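Counting the Vote: How a Ballot Becomes a Result
Notes for Unit 4, Local and State Elections
Instructor: Ayantu Bogale, August 2023
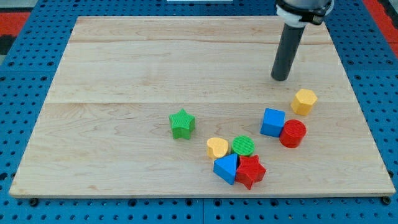

Pale wooden board on a blue pegboard table.

Welcome back! This is my favorite unit, and I hope it'll be one of yours. We spent the last unit on who gets to vote. Now we follow the ballot itself, from the moment it leaves the voter's hand to the moment the county signs off on a total.

Our running case is Alvarado, a town with 8 precincts and nearly 2,000 registered voters. It's small enough that you can hold the whole thing in your head, and it has had some wonderfully close races.

Key terms

Canvass: the official check of every precinct's numbers against the poll books. Election night totals are unofficial until this is done.

Provisional ballot: a ballot set aside while the office checks whether the voter is eligible. It stays sealed in its envelope until then.

Curing: fixing a problem with a mail ballot, most often a missing signature. Deadlines vary a lot from state to state, so look yours up before class!

Undervote: a contest the voter left blank. The rest of the ballot still counts.

Why totals move after election night

Students always ask about this, and it's a great question. Suppose 800 people in Alvarado vote in person and their ballots are reported first. Mail ballots take longer (envelopes opened, signatures compared, pages flattened and scanned), and the people who vote by mail may lean a different way. So a candidate who is ahead at ten o'clock can be behind by morning, with every ballot handled exactly as the law says.

The Alvarado council seat

The January special election came down to 35 votes. Read the handout on the Drestness precinct, where the poll book and the scanner count didn't match at first. Look closely at the order in which the clerk checked things -- it's a lovely piece of detective work.

For next time

Read chapter 6 on recounts. Find out what margin sets off an automatic recount in your home state, if it has one, and who pays when a candidate asks for one. Bring your source with you, printed or on your laptop.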